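Why the robot stopped at Nekesden

At Nekesden there is a robot which works on old computers. One day in October it stopped by itself. A red message came on the screen: the gripper had pushed too hard.

A gripper is the robot's hand. It does not feel pain like your fingers, so it must measure its push. If the number is too big, everything stops - also when no person is near.

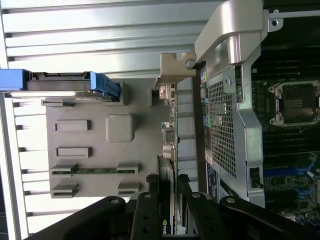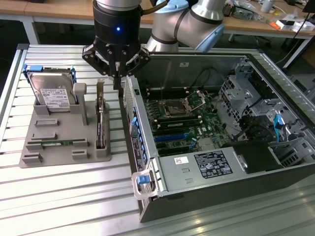

The robot's gripper and an open computer.

What was the fault? One part had been put a little crooked, and the robot tried to press it down. The limit was 600, and the push went up to 410 more than this! The people first switched off the power. Only then they put in their hands. Never touch a robot which is stopped but still switched on - it can start again.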